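From: Þórey Laxdal
To: Todorova site list, all shifts
Date: Saturday, June 2, 2018
Subject: Re: Changes to linen and setup duties

Dear colleagues,

Kyu-ri Gil wrote:
> Several of us on the setup crew would like to know what the Cerneo
> units mean for our hours. We have heard that hamper setup will go
> over to the machines by September. Will people be moved to Zosolcombe?
> And who answers for a bin that is put together badly?

Thank you for raising these points on the list. Management has agreed that I may reply in full.

The Todorova site handles up to 873 collection bins in a month. Setup and garment handling have until now been assigned to a crew working in pairs. Under the plan, the two Cerneo units will take over the repeated parts of that work, and crew members will move to inspection, repair and supervision. Dark garments against white plastic remain the hardest material to handle and will stay under direct staff supervision.
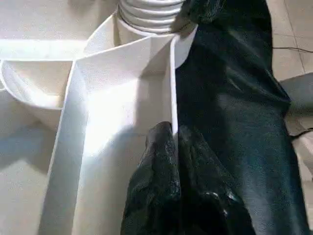 Will any setup crew member lose paid hours because of the new units?
Contracted hours stay as they are through the end of September, and any later change must first be discussed with the crew.

Transfers to Zosolcombe will be voluntary. Staff who remain at Todorova will receive 50 hours of paid training from Weltavard, scheduled within normal shifts. Those who complete it will be graded as cell operators, with the pay step that grade carries.

On responsibility, the position is as follows. A bin assembled by a unit is released only when an operator has checked the fabric, the poles and the fittings at their base - the same check that applies to bins assembled by hand.

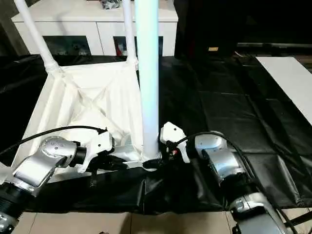

The operator signs for the check alone. Faults in the assembly itself are recorded against the unit and sent to Weltavard, and they will not appear in any personal performance record. Operators may stop a unit at any time and are not required to obtain approval beforehand.

Further questions may be sent to this list or to me directly at extension 88. Please state your shift when you write.

Respectfully,
Þórey Laxdal
Workplace Relations, Todorova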